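라이프 > 살림 > 긴 읽을거리

빨래방에서 보낸 6월, 그리고 문을 열어 두는 습관에 대하여

우리 집 세탁기가 죽은 건 6월 초, 하필이면 이불 빨래를 하던 중이었다. 탈수로 넘어가려다 말고 웅 소리를 한 번 내더니 그대로 멈췄는데, 문제는 문까지 잠긴 채였다는 거다. 물을 잔뜩 먹은 여름 이불이 유리 너머로 나를 쳐다보고 있고, 나는 고무장갑을 낀 채 바닥에 쪼그려 앉아 설명서를 찾았다(설명서는 당연히 없었다. 이사 올 때부터 있던 기계라). 배수 필터를 열어 대야로 물을 받아 내고, 다음 날 아침에야 수리 기사님을 불러 문을 열었다. 기사님은 모터 소리를 들어 보시더니 고개를 저으셨다. 고치는 값이면 새로 사는 게 낫겠다고.

그래서 새로 사면 되지 않느냐고들 하는데, 이게 또 그렇게 간단치가 않았다. 우리 집 다용도실은 문 폭이 좁아서 들어가는 모델이 몇 없고, 그중에 마음에 드는 건 재고가 없어서 한 달 가까이 기다려야 했다. 아무거나 살까 싶다가도 앞으로 십 년을 같이 살 물건인데 싶어 참았다. 그 한 달을 나는 빨래방 손님으로 살았다. 이 글은 그 한 달의 기록이고, 절반쯤은 드럼세탁기 문 이야기다. 세탁기 문 이야기로 이렇게 길게 쓸 줄은 나도 몰랐다!

집에서 걸어서 9분 거리에 ‘리스테나르(Ristenar)’라는 셀프 빨래방이 있다. 몇 년을 그 앞으로 지나다니면서도 들어가 본 적은 없었다. 처음 간 날은 저녁 여덟 시쯤이었는데, 장바구니 두 개에 빨래를 꾹꾹 눌러 담아 양어깨에 메고 갔더니 도착하기도 전에 땀이 나서 입고 있던 옷까지 빨고 싶어졌다. 두 번째부터는 바퀴 달린 장바구니를 끌고 갔다. 혹시 빨래방에 다닐 일이 생긴 분이 있다면 이것부터 마련하시라. 젖은 수건이 얼마나 무거운지는 들고 걸어 봐야 안다. 건조까지 다 하고 오면 되지 않느냐고? 그날 건조기 줄이 길면 그런 소리가 안 나온다.

빨래방을 운영하는 누알라 헤이스 씨는 원래 호텔 린넨실에서 오래 일했다고 한다. 시트와 타월만 만지다가 남의 양말까지 보게 됐다며 웃는데, 말이 빠르고 손은 더 빠르다. 내가 처음 온 티를 내며 세제 칸을 열었다 닫았다 하고 있으니까 옆에 와서 대뜸 물었다.

“집에서 빨래 끝나면 문 닫아요, 열어요?”

닫는다고 했다. 그게 단정해 보이니까. 누알라 씨는 한숨을 쉬지도 않고 그냥 내 수건 한 장을 집어 코에 갖다 댔다. 그러고는 다시 내려놓았다. 아무 말도 안 했지만 나는 다 알아들었다.

변명을 하자면, 쓰는 사람은 자기 집 수건 냄새를 잘 모른다. 섬유유연제를 넉넉히 넣으면 처음 며칠은 향이 나니까 더 모른다. 그런데 얼굴을 닦고 나서 수건이 살짝 눅눅해지면 그때 올라오는 냄새가 있다. 덜 마른 행주 비슷한, 장마철 신발장 비슷한 그 냄새. 나는 그게 날씨 탓인 줄 알았다. 겨울에도 났는데 겨울 탓인 줄 알았다.

드럼세탁기는 문이 앞에 달려 있으니 물이 새지 않게 입구를 두툼한 고무로 둘러 놓는다. 흔히 가스켓이라고 부르는 부분이다. 이 고무에 주름이 있고, 주름 아래쪽에 물이 고인다. 거기에 세제 찌꺼기, 머리카락, 휴지 조각, 가끔은 동전까지 모인다. 문을 꼭 닫아 두면 그 상태로 다음 빨래까지 가는 거다. 누알라 씨 표현으로는 “젖은 양말을 비닐봉지에 넣고 묶어 두는 것”과 다를 게 없다고. 듣고 나니 더는 문을 닫을 수가 없었다.
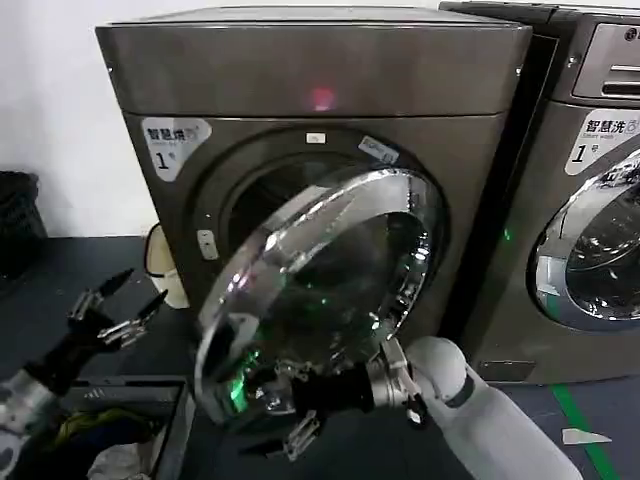 빨래방을 다니면서 눈에 들어온 건 사람마다 문을 다루는 버릇이 다르다는 점이었다. 발로 슬쩍 미는 사람이 있고, 엉덩이로 닫는 사람이 있고(양손에 빨래를 안고 있으면 그렇게 된다), 차 문처럼 쾅 닫는 사람이 있다. 나는 쾅 쪽이었다. 헐겁게 닫으면 안 잠길 것 같은 불안이 있어서 늘 힘을 줬는데, 누알라 씨가 그걸 보고 또 왔다. 손바닥을 유리 가운데 말고 잠금쇠 가까운 쪽 테두리에 대고, 딸깍 소리가 날 때까지만 누르라고 했다. 해 보니 정말 그걸로 충분했다. 우리 집 세탁기한테 조금 미안했다.

열 때도 마찬가지다. 문을 활짝 열어 놓고 거기에 기대거나 젖은 이불을 걸쳐 놓는 사람이 의외로 많은데, 그게 경첩에 좋을 리 없다. 나도 청바지를 꺼내다 문 위에 척 걸쳐 놓은 적이 여러 번이다. 빨래방에서 그랬다가는 바로 혼난다. 혼낸다고 해 봐야 옆에 빈 바구니를 쓱 밀어 주는 정도지만.

빨래방에서 사귄 사람도 있다. 캄레시 반살 씨는 작은 식당을 하는데, 앞치마와 행주를 일주일치씩 모아 온다. 기름 밴 천을 빠는 데는 이분을 따라갈 사람이 없을 것 같다. 내가 김칫국물 묻은 식탁보를 들고 심각한 얼굴을 하고 있었더니 세탁기에 넣기 전에 주방세제를 조금 묻혀 두었다가 넣으라고 알려 줬다. 물을 묻히기 전에, 마른 천에 바로. 나는 늘 물부터 적셨다. 그날 식탁보는 거의 다 깨끗해졌고, 귀퉁이에 희미하게 남은 자국은 그냥 무늬라고 생각하기로 했다.

반살 씨와 나는 세제 양을 두고는 의견이 갈린다. 그는 넉넉히 넣자는 쪽이고 나는 이 한 달 사이에 적게 넣자는 쪽으로 넘어왔다. 예전의 나는 뚜껑 가득 부었다. 많이 넣으면 많이 깨끗해질 거라고 믿었으니까! 그런데 세제가 덜 헹궈지면 천이 뻣뻣해지고, 그 찌꺼기가 아까 말한 고무 주름에 가서 붙는다. 지금은 용기에 적힌 양을 그대로 지키고, 빨래가 적으면 거기서 더 줄인다. 쓰는 건 ‘포르키스’라는 액체세제인데 향이 거의 없어서 좋다. 향이 없으니 속일 수가 없다. 빨래가 덜 됐으면 덜 된 냄새가 난다.

수건은 되살아났느냐고 묻는 친구들이 많았다. 반은 살렸고 반은 걸레가 됐다. 살린 방법은 별것 없다. 유연제를 끊고, 수건만 따로 모아서, 세탁통을 너무 채우지 않고, 따뜻한 물로 돌린 다음 끝나자마자 꺼내 바짝 말렸다. 이 ‘끝나자마자’가 제일 어려웠다. 집에서는 세탁 끝났다는 노래가 나와도 드라마 한 편을 다 보고 일어났는데, 빨래방에서는 다음 사람이 기다리니 그럴 수가 없다. 기계 앞에 서서 마지막 1분이 줄어드는 걸 지켜보게 된다. 그게 좀 창피하게도, 꽤 재미있다.

기다리는 시간에 뭘 하느냐도 사람마다 다르다. 책을 읽는 사람, 전화를 하는 사람, 그냥 돌아가는 빨래를 보는 사람. 나는 처음엔 원고를 쓰겠다고 노트북을 챙겨 갔는데 한 줄도 못 썼다. 대신 건너편 빵집에서 200그램짜리 작은 식빵을 하나 사 와서 뜯어 먹으며 거품을 구경했다. 검은 빨래가 돌 때와 흰 빨래가 돌 때 유리 너머 분위기가 얼마나 다른지. 흰 빨래는 어쩐지 명절 같고, 검은 빨래는 무슨 깊은 바다 같다.

돈 얘기도 해야겠다. 빨래방이 싸지는 않다. 세탁과 건조를 다 하면 한 번에 점심값은 너끈히 나간다. 그래서 자연히 빨래를 모으게 되고, 모으다 보니 안 빨아도 되는 옷을 빨고 있었다는 걸 알게 됐다. 한 번 걸치고 벗은 카디건, 세 시간 입은 청바지, 의자에 걸려 있었다는 이유만으로 빨래통에 들어간 셔츠. 요즘은 현관 옆에 고리를 5개 달아서 한 번 더 입을 옷을 걸어 둔다. 고리가 다 차면 그중 하나는 무조건 입고 나간다. 우리 집 규칙이다.

새 세탁기는 6월 말에 왔다. 설치하는 분들이 다녀가시고 나서 제일 먼저 한 일은 빈 통을 한 번 돌린 거고, 그다음은 문 안쪽 고무를 마른 수건으로 닦은 거다. 새 기계라 닦을 것도 없었지만 버릇을 들이려고. 문은 손가락 몇 마디쯤 열어 둔다. 세제 통도 빼서 옆에 세워 둔다. 다용도실이 좁아서 문을 열어 두면 지나갈 때 무릎이 걸리는데, 벌써 두 번 부딪혔다. 참고로 집에 어린아이나 고양이가 있는 분은 문을 늘 열어 두면 위험하다. 그런 집은 마를 때까지 다용도실 문을 잠그거나, 고무를 꼼꼼히 닦아 말린 다음 세탁기 문을 닫는 편이 낫다.

한 가지 더. 한 달에 한 번 통세척을 돌리는 날을 정해 두었는데, 관리비 내는 날과 같은 날로 했다. 따로 정하면 꼭 잊어버린다. 배수 필터도 그날 연다. 처음 열었을 때는(그러니까 옛날 세탁기 얘기다) 머리핀 하나와 영수증이었던 것 같은 회색 덩어리가 나왔다. 바닥에 수건을 깔고 낮은 쟁반을 받치고 천천히 돌려야 한다. 급하게 돌리면 양말이 다 젖는다. 어떻게 아는지는 묻지 마시길.

지난주에는 이불을 들고 다시 리스테나르에 갔다. 집 세탁기가 있어도 두꺼운 이불은 큰 기계가 낫다. 누알라 씨가 내 수건은 안 가져왔느냐고 물었다. 다음엔 한 장 챙겨 가서 냄새를 맡아 보시라고 할 생각이다.

독자 댓글

로이신 데일리(Róisín Daly)
저도 쾅 닫는 쪽이었어요ㅠㅠ 읽다가 다용도실 가서 고무 들춰 봤는데 차마 여기 못 쓰겠네요. 머리끈 세 개 찾았습니다.

루어리 크로닌
세제 양은 반살 씨 편입니다. 운동복은 적게 넣으면 냄새가 안 빠져요. 대신 헹굼을 한 번 더 합니다.

ruairi_conneely
고양이 키우는 집이라 문 열어 두는 게 늘 고민이었는데 그 부분 써 주셔서 감사해요. 저희는 닦고 말리고 닫습니다. 근데 새로 산 세탁기 모델명은 왜 안 알려 주시나요? 저희도 다용도실 문이 좁아서요.

빨래하는날
고리 다섯 개 아이디어 훔쳐 갑니다. 저희 집은 의자가 그 역할을 하고 있는데 의자에 앉아 본 지가 오래됐어요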